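Ornement et textile d'ameublement, notes de cours
Séance sur le damas, le faux damas et le raccord
Version mise en ligne le 24 mai 2024

Bon, je reprends mes notes à peu près dans l'ordre où j'ai parlé, avec les digressions (vous me les réclamez pour l'examen, alors je les laisse). Ceux qui étaient à la visite de Narnville peuvent sauter la première partie, encore que j'y ai ajouté deux ou trois choses sur les liages.

1. Le mot et la chose

« Damas » vient de la ville, tout le monde vous le dira, et c'est par le commerce que le nom s'est attaché à l'étoffe. Des tissus de ce genre, on en a fait bien plus à l'est, en Chine notamment, et bien plus à l'ouest ensuite, en Italie puis chez nous. Le nom est resté collé à l'étape du milieu. J'aime bien commencer par là parce que le vocabulaire textile est plein de ces noms de villes qui désignent des marchés plus que des ateliers, et qu'il faut s'en méfier quand on lit un inventaire ancien.

Techniquement, un damas classique est un tissu à une chaîne et une trame, où le fond et le dessin sont faits avec la même armure prise sur ses deux faces : satin effet chaîne d'un côté, satin effet trame de l'autre. Quand les fils de chaîne dominent, la lumière glisse dans un sens ; quand c'est la trame, elle glisse dans l'autre. Le dessin naît de là. Vous pouvez avoir un damas entièrement blanc, sans un brin de couleur, et lire une pivoine dessus à trois mètres si la fenêtre est bien placée. Les nappes damassées de nos grands-mères, c'est exactement ça !

Conséquence que je vous ai fait vérifier en tournant l'échantillon : un vrai damas est réversible. L'envers donne le négatif de l'endroit. Si l'envers est flou, pâle, ou tout blanc avec des traces, vous avez autre chose dans les mains.

Petit rappel de vocabulaire, je les mélange moi-même à l'oral, donc autant les fixer ici :
Damas : une chaîne, une trame, contraste d'armures.
Lampas : fond et dessin ont chacun leur jeu de fils, l'étoffe est plus épaisse.
Brocatelle : le dessin fait relief, on le sent sous le doigt.
Brocart : terme de marchand plus que de technicien, à éviter dans vos copies si vous ne précisez pas ce que vous entendez par là.

2. De l'armure au dessin imprimé

À partir du moment où le motif de damas devient un signe de confort, on veut l'avoir sans payer le tissage. On l'imprime donc. Sur papier peint d'abord, avec les papiers veloutés, puis sur toutes sortes de cotonnades. Je vous ai montré la planche de Trurnow, où le graveur a recopié jusqu'aux petits escaliers que fait le tissage dans les courbes. Il imitait un défaut ! Sur un métier, une courbe est toujours faite de marches, puisque chaque fil passe dessus ou passe dessous ; sur un bois gravé, rien n'y oblige. Le graveur les a pourtant mises, parce que c'est à cela que l'œil de l'acheteur reconnaissait une étoffe chère.

Le faux damas imprimé prend ensuite ses libertés. Il ajoute des contours, des ombres, une deuxième teinte, parfois une troisième. Il se permet des rangs de perles et des médaillons qu'un tisserand aurait regardés de travers (ou facturés très cher). Et il descend peu à peu dans la maison : le salon, puis la salle à manger, puis la chambre, et pour finir la housse et le couvre-lit qu'on jette en machine sans y penser. De grands rinceaux blancs et gris sur un fond bleu clair, des fleurs, une ligne de points en guise de perles, et l'œil dit « damas » tout seul, alors que l'armure n'y est pour rien.

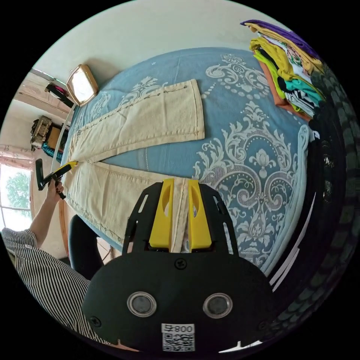
On m'a objecté en cours que le mot devenait alors malhonnête, et qu'il vaudrait mieux dire « imprimé à motif baroque » ou n'importe quoi d'autre, mais pas damas. L'objection était plus longue que ça, et bien menée : si l'on enseigne que le damas est une affaire de liage, on ne peut pas dix minutes plus tard appeler damas une chose qui n'a pas le liage.

Je suis à moitié d'accord. Dans une notice de musée, oui, on s'interdit le raccourci. Dans la vie courante, et dans le catalogue d'un éditeur, « damas » désigne depuis longtemps un répertoire de formes autant qu'une technique, et je ne vais pas partir en guerre contre tous les rayons de linge de maison. Ma position pour vos copies : écrivez « damas » pour le tissé, « motif damassé » ou « imprimé damassé » pour le reste, et tenez-vous-y d'un bout à l'autre. C'est la cohérence que je note.

3. La charpente du motif

Enlevez les feuilles, les fleurs, les perles. Que reste-t-il ? Presque toujours un réseau d'ogives : deux lignes ondulantes qui se rapprochent, s'écartent, se rapprochent encore, et dessinent des amandes pointues en haut et en bas. Dans chaque amande, un grand motif centré (grenade, artichaut, palmette, bouquet, selon l'époque et l'humeur). À la jonction, quelque chose pour cacher le nœud : une couronne, un lien, une petite fleur.

Faites l'exercice au calque, vraiment, ne le faites pas de tête. Posez le calque, cherchez l'axe vertical de symétrie, tracez-le, puis cherchez le suivant. La plupart des dessins damassés sont en miroir de part et d'autre de l'axe, ce qu'on appelle un dessin à pointe. Le tisserand y gagne beaucoup, puisqu'il ne prépare que la moitié du dessin. L'imprimeur n'y gagne pas grand-chose, mais il garde la symétrie quand même, par habitude de l'œil là encore.

À Irkberg, le dessinateur dont nous avons les feuilles triche joliment : le réseau est symétrique, les fleurs de remplissage ne le sont pas. De loin on croit à un miroir, de près non. J'ai passé une soirée entière là-dessus avant de m'en rendre compte, et j'en étais ravie.

Attention aussi aux échelles. Un même dessin existait souvent en 3 grandeurs chez Tunstall, la grande pour les murs, la moyenne pour les rideaux, la petite pour les sièges. Quand vous datez un fragment, ne confondez pas un petit dessin avec un grand dessin réduit : dans le second cas les détails deviennent absurdement fins, et le graveur en supprime. Cherchez les nervures des feuilles, c'est souvent là que ça saute.

4. Le raccord, avec calcul (oui, il y a un calcul)

Le rapport, c'est la plus petite portion de dessin qui se répète. Sa hauteur vous dit combien de tissu vous allez perdre. Je reprends l'exemple du tableau, en plus propre, car j'avais effacé une ligne au mauvais moment.

On veut trois lés de rideau de 2 510 mm chacun, ourlets compris, coupés dans la même pièce. Le rapport du tissu fait 760 mm de haut, raccord droit.

Chaque lé doit commencer au même endroit du dessin. 2 510 divisé par 760, cela donne trois rapports et une fraction ; il faut donc avancer de quatre rapports entière­ment, soit 3 040 mm, avant de commencer le lé suivant. Le premier part de 0, le deuxième de 3 040, le troisième de 6 080 et il se termine à 8 590 mm. Entre deux lés, une chute de 530 mm. Gardez-la, elle fera un coussin.

Même chose avec un petit dessin dont le rapport fait 18 cm. Il en faut quatorze par lé, soit 2 520 mm. Les départs sont à 0, 2 520 et 5 040, et on termine à 7 550 mm. La chute tombe à un centimètre. Plus d'un mètre d'économie par rapport au grand dessin, pour la même fenêtre.

Et maintenant le raccord sauté, celui que tout le monde redoute. Le dessin se décale d'un demi-rapport d'un lé à l'autre, donc de 380 mm si l'on garde notre 760. Le deuxième lé ne part plus d'un multiple de 760, il part d'un multiple de 760 augmenté de 380. Le premier endroit possible après la fin du premier lé est à 2 660 mm. Il se termine à 5 170. Le troisième retombe sur un multiple simple, 5 320 mm, et se termine à 7 830. On a consommé moins qu'avec le raccord droit !

Cela surprend toujours, et je vous avais prévenus que ce n'est pas une règle générale. Changez la hauteur de la fenêtre, et le résultat peut s'inverser. Refaites-le avec la hauteur de chez vous, vous verrez.

Une erreur que j'ai retrouvée dans plusieurs copies de l'an passé : prendre la distance entre deux grands motifs voisins en diagonale pour la hauteur du rapport. Dans un réseau d'ogives, les motifs sont en quinconce. On mesure à la verticale, d'un sommet d'amande au sommet de l'amande située exactement au-dessus, dans la même colonne.

5. Pour la prochaine fois

Apportez un morceau de tissu à motif damassé, tissé ou imprimé, ou une bonne reproduction à plat si vous n'avez rien sous la main. Regardez l'envers avant de venir et notez ce que vous y voyez. Relevez la hauteur et la largeur du rapport, tracez au calque l'axe et une ogive complète.

Pour le dossier, le choix reste ouvert entre la planche de Trurnow et les feuilles d'Irkberg. Celles de Tunstall sont trop abîmées pour qu'on y mesure quoi que ce soit, je les réserve à la séance sur la conservation. Pas de plan type, pas de longueur imposée, mais je veux voir vos calques, même ratés, même froissés au fond du sac.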